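Flood Relief Collections After the Rusgate River Flood
Student project report, Social Geography, second year
Group members: Yaryna Savchuk, Nicanor Beltrán, Sebastian Marinescu
Supervisor: Delia Voicu

1. Background

The river at Rusgate came over its banks in June after two days of heavy rain. The lower part of the town was under water by the first evening and the road to Pillholm was closed. According to the notice put up by the town council, 137 households had to leave their homes. Most went to relatives. The rest slept in the sports hall at Drarkusby, where the floor is higher and there are showers.

Our project looks at how goods and money were collected for these families, who did the collecting, and how long it took for the things people gave to reach those who had asked for them. We did not study the causes of the flood or the state of the embankment, as another group is covering that.

2. How we worked

We spoke to 15 people, most of them in Rusgate. Some had lost furniture or stock, some had given things, and a few had done both. Each talk lasted up to an hour and was written up the same evening. We also read the log kept at the Drarkusby hall, which lists deliveries by day but often leaves out who sent them.

Ryszard Pietrzak, who ran the hall during the first week, let us copy the log and answered questions about it by phone. Nicanor did the interviews in Pillholm and Yaryna did those in Rusgate. Sebastian put the deliveries into a table and checked them against the lists of requests.
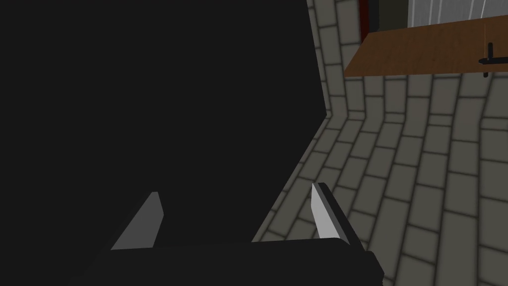
DRARKUSBY, Oct 4, 2021

3. What we found

The first deliveries came within hours and were mostly clothes and bottled water. Clothes kept coming long after the hall had asked for them to stop. What families asked for on the second day was different: bedding, baby milk, phone chargers and cleaning tools. Shovels and mops were still short a week later, when people were allowed back to their streets and wanted to start on the mud.

Requests were passed on in 2 ways, by a sheet on the wall of the hall and by a message group run from Pillholm. The two lists were not compared until the fourth day. Before then the same bedding was asked for twice and the request for baby milk was missed.

The Rathjen bakery gave bread every morning for 7 days and drove it over in its own van. Several people named this as the help they remembered best - it came at the same time each day and they could plan around it.

Money was harder to follow. Cash was collected at the market and in both schools, and it was shared out by street. Three of the people we spoke to said they did not know how the shares had been worked out. We asked for the figures but had not received them when this report was written.

4. Limits

We started in late summer, so people were speaking from memory. We did not reach any of the families who have since moved away, and their view may well differ. The log has a gap on the third day, when the hall had no power in the evening.

5. Suggestions

One list of requests should be kept from the first day, with one person in charge of it. Clothes should only be taken when they are asked for. Cleaning tools could be stored at Drarkusby in advance, as the hall has a dry room behind the stage.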